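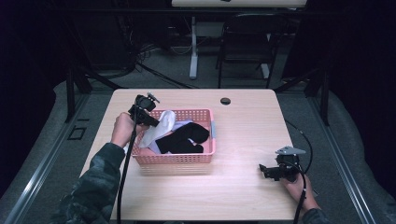 Two hand-held grippers and a basket of clothing.

Budgeting for a Gripper Station

Price the grippers in pairs and add cables. Flomine allows 3 per station.
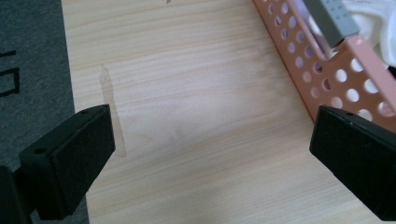 Props cost little. A plastic basket like the pink one and some old cloth will do. Put the rest toward a table you can wipe down. 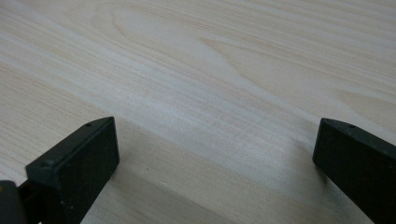 Spare fingers get their own line. Plain black blocks with a screw in the top face are the kind to price first. Set aside $500.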